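Misarwood Glassware: teleoperated demonstrations for clear cups

A small set of episodes in which an operator drives an arm by remote control to pick up and move clear glass cups on a tiled surface.
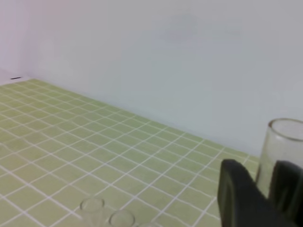 What is in the set

401 episodes, split into 19 sessions. Each episode holds the wrist camera video, joint positions, gripper opening, and the operator's commands. A one-line text instruction goes with every episode, for example "pick up the tall glass" or "move the glass to the left."

Version 1.1, released 2022-02-04. The first version had 181 episodes and no gripper opening. Please don't mix the two – the joint order changed in between.

How it was recorded

The operator holds a leader arm and the follower copies it. We call this setup Provutbridge, and the name shows up in the config files. Operators were told to slow down before closing the fingers and to open them fully before backing away. Failed grasps were kept if the operator recovered and finished the task. They carry the tag "retry" in the episode list.

Files

episodes/ – one folder per episode
splits/ – train and held-out lists, by session
tools/replay.py – plays an episode back on screen
tools/check.py – looks for missing frames and bad timestamps

Run check.py before training. Sessions recorded in January have some gaps in the command stream, and the script can fill them from the joint positions.

Known problems

Clear glass is hard to see against the tiles, and depth from the wrist view is poor. We ship color video only. The rim is often the best cue for where a glass is. In 7 episodes the instruction names the wrong glass; they are listed in splits/exclude.txt and left out by default.

The lighting varies little from session to session. A policy trained on this set alone will probably do badly in another room.

Related sets

Prendergast uses the same file layout with opaque mugs. Ponov covers pouring and needs its own loader.

License

Free for research and teaching. Ask us before using it in a product. Bug reports go in the issue tracker – include the episode number and the output of check.py.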